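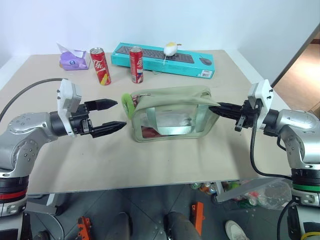 # Rodoviária de Godoy abre neste sábado as portas do guarda-volumes esquecidos

Quem já desceu de um ônibus com a sensação de que faltava alguma coisa, e só foi descobrir o que era na hora de escovar os dentes, vai gostar de saber que a rodoviária de Godoy dedica o sábado, 31 de agosto de 2019, à devolução de tudo o que os passageiros deixaram para trás desde o fim do verão. O atendimento acontece no antigo salão de encomendas, ao lado da plataforma sete, com entrada pela rua de trás, aquela dos ipês.

São 168 objetos à espera dos donos, entre guarda-chuvas (como sempre, a maior parte), casacos de criança, óculos, livros, marmitas, uma sanfona pequena em ótimo estado e uma boa quantidade de bolsinhas e nécessaires, dessas que a gente carrega no colo durante a viagem e deixa escorregar entre a poltrona e a janela quando o sono chega lá pela altura da serra.

A iniciativa é da viação Jorken, que opera as linhas regionais, e ganhou forma pelas mãos de Natanael Fontes, encarregado dos achados e perdidos. Ele passou boa parte do inverno abrindo armários, lendo etiquetas apagadas e telefonando para números anotados em contracapas de agenda. Dos telefonemas que deu, 77 terminaram com alguém do outro lado reconhecendo o que era seu, e muita gente já combinou de passar no salão logo cedo.

"Teve uma senhora que chorou por causa de um caderno de receitas. Ela achava que tinha ficado na casa da irmã e as duas estavam meio estremecidas por conta disso", contou ele à reportagem, entre um café e outro, sem esconder que gostou de servir de mensageiro da paz.

## Um armário que já não fechava

Até o ano passado, os esquecidos iam para um armário de aço atrás do guichê, que foi enchendo, enchendo, e que a certa altura só fechava com a ajuda de uma cadeira encostada na porta. A mudança veio quando a empresa trocou o sistema de bilhetes e resolveu aproveitar para registrar também os objetos, com data, linha e número da poltrona, quando o motorista consegue lembrar.

O caderno antigo, de capa dura, continua em uso para quem prefere contar a história de viva voz. E há quem prefira! Os passageiros da linha de Pasell, que faz a viagem mais longa e tem mais de 187 quilômetros de estrada, quase toda em curva, são os campeões do esquecimento, e os motoristas dizem que a culpa é da parada para o pão de queijo, quando todo mundo levanta, muda de lugar, conversa com o vizinho e volta para a poltrona errada.

No caso das bolsas pequenas, a orientação da empresa é abrir o mínimo possível. O funcionário procura um nome ou um telefone do lado de fora e, quando não encontra, anota apenas a cor, o tamanho e o tipo de fecho. O resto fica por conta do dono, que precisa descrever alguma coisa que esteja guardada lá dentro. Com as de frente transparente a regra complica um pouco, e por isso elas ficam viradas para a parede na prateleira.

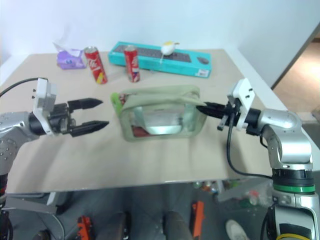 ## Como retirar

O salão funciona das oito da manhã às cinco da tarde, sem intervalo para o almoço. Basta levar um documento com foto e, se ainda existir no fundo de algum bolso, o bilhete da viagem. Quem não puder ir pode mandar um parente ou vizinho com uma autorização assinada, escrita à mão mesmo, e a cópia do documento do dono.

A padaria Iker, do outro lado da rua, vai montar uma banca na calçada com bolo de fubá e café coado, e a sanfona, se o dono não aparecer até o meio da tarde, talvez ganhe algumas músicas emprestadas. Natanael jura que não sabe tocar, mas os colegas do guichê contam outra história.

O que não for retirado no sábado continua guardado até novembro. Depois desse prazo, as roupas em bom estado seguem para o bazar da paróquia, e os livros vão para a estante de trocas da própria sala de espera. Os documentos são entregues à agência dos Correios no centro da cidade.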